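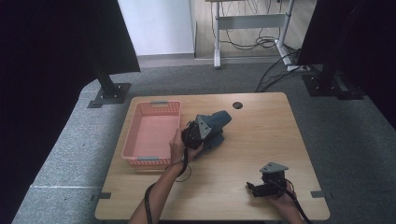
Manipulación de prendas con dos pinzas de mano, junto a una cesta rosa.

Brosano busca técnico/a de compras y planificación de equipos

Lugar: Wornthorpe, presencial
Jornada: completa
Referencia: 71

Brosano es una empresa que desarrolla automatización para el manejo de ropa y textiles. En el proyecto Vevusmont preparamos nuevos puestos de trabajo con pinzas de mano, y necesitamos una persona que lleve la compra del material y el presupuesto desde el inicio hasta la entrega.

La persona seleccionada se ocupará de lo siguiente:

Pedir y comparar ofertas de pinzas, soportes, mesas, cables y piezas de repuesto.
Mantener al día la hoja de presupuesto de cada puesto. El límite para compras sin autorización previa es de 800 euros.
Hablar con Wragg, nuestro proveedor de piezas mecánicas, sobre los plazos y las devoluciones.
Calcular con el equipo técnico qué repuestos se deben tener en el almacén y cuáles se pueden pedir cuando hagan falta.
Revisar los pedidos a la llegada y registrar los defectos.

Pedimos dos años de experiencia en compras técnicas o en un taller, buen manejo de hojas de cálculo y español e inglés suficientes para escribir a los proveedores. Es deseable saber leer un plano sencillo. No es necesario haber trabajado antes con robots; la formación sobre las pinzas se da en las primeras semanas.

Ofrecemos contrato indefinido, 40 horas semanales con entrada flexible y un presupuesto anual para cursos. El salario se comunica en la primera entrevista, según la experiencia.

Para participar, envíe su currículum y una carta breve por el formulario de empleo de nuestra página, indicando la referencia. En la carta nos interesa leer sobre una compra que usted haya planificado y qué cambiaría hoy en ella.

Se reciben candidaturas hasta el viernes, 17 de octubre de 2025. Las entrevistas se hacen en nuestras oficinas y duran casi dos horas, con una visita a los puestos incluida.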